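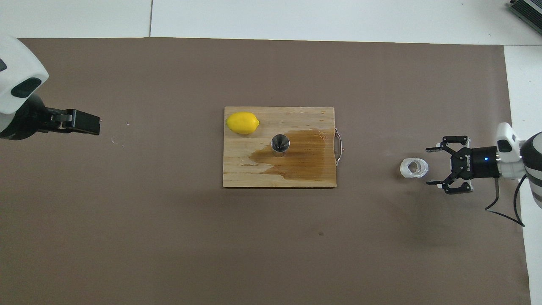 Vue de dessus : la planche avec le citron et le gobelet en métal, une pince de chaque côté.

Posté par Ibsa Lemma, mardi

Bonjour,
Je m'occupe avec trois élèves du projet « barman » du club robotique de Silleck. Deux bras, une pince à deux doigts sur chacun. On apprend la tâche par démonstration : on téléopère, on enregistre, on entraîne. Nous avons 124 démonstrations. La séquence prévue est de saisir le gobelet transparent, de le poser debout à côté de la planche, puis de verser avec le doseur.

Quand le gobelet est debout au départ, la saisie passe presque toujours. S'il est couché, la pince s'approche, s'arrête trop tôt ou se referme à côté. Même chose avec le faux glaçon. Avec le citron, aucun souci. Faut-il davantage de démonstrations ou changer autre chose ? La présentation est en août et Yi-an Kwon, qui encadre le club, voudrait qu'on ne touche plus au matériel.

Réponse de Tsegereda Woldegiorgis

Les objets transparents posent problème à beaucoup d'équipes. Si vous utilisez une caméra de profondeur, regardez d'abord la carte brute à l'endroit du gobelet : il y a souvent un trou, ou la profondeur du tapis. Dans ce cas, ajouter des démonstrations n'aidera pas beaucoup. Travaillez en couleur seule, avec deux points de vue au moins.
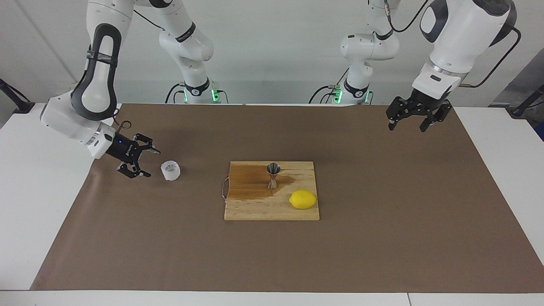 Vérifiez ensuite la répartition de vos départs. Comptez combien de fois le gobelet est couché, et dans quelle orientation. Chez nous, à Ellholm, on était à 227 démonstrations et presque toutes commençaient objet debout. On en a refait une série uniquement couché, en tournant l'objet à chaque essai, et l'approche s'est nettement améliorée. Gardez la lumière fixe pendant toute la série, les reflets sur le métal bougent aussi.

Réponse d'Emiliano Cabral

Mettez un bout de ruban adhésif mat sur le gobelet. Réglé.

Réponse d'Obsa Wolde

Le ruban marche, mais relisez le règlement si c'est pour un concours, le nôtre l'interdisait. Pour l'entraînement, on s'arrêtait à 3000 itérations et c'était trop court. Regardez les essais en simulation ou sur le robot, la courbe de perte seule ne dit pas grand-chose.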